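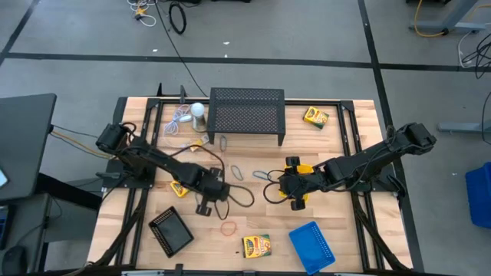
So I'd been counting herring at the Matcombe fish ladder since February, and by then I had 394 of them in my notebook and a sunburn on one ear. The state wanted 910 before they'd even talk about leaving the ladder open (fair enough, I guess, but try telling the fish!).

Then one evening the water just went dark and wiggly. I clicked that counter until my thumb hurt. 500, 600, 773 – and I dropped it. Plop, right into the Sukia River.

I stood there with my mouth open while a heron on the far bank ate two of my best ones. The herring kept on coming, fat and silver and in no hurry at all. I sat down on the wet concrete, found a pencil in my boot, and started making marks on my arm.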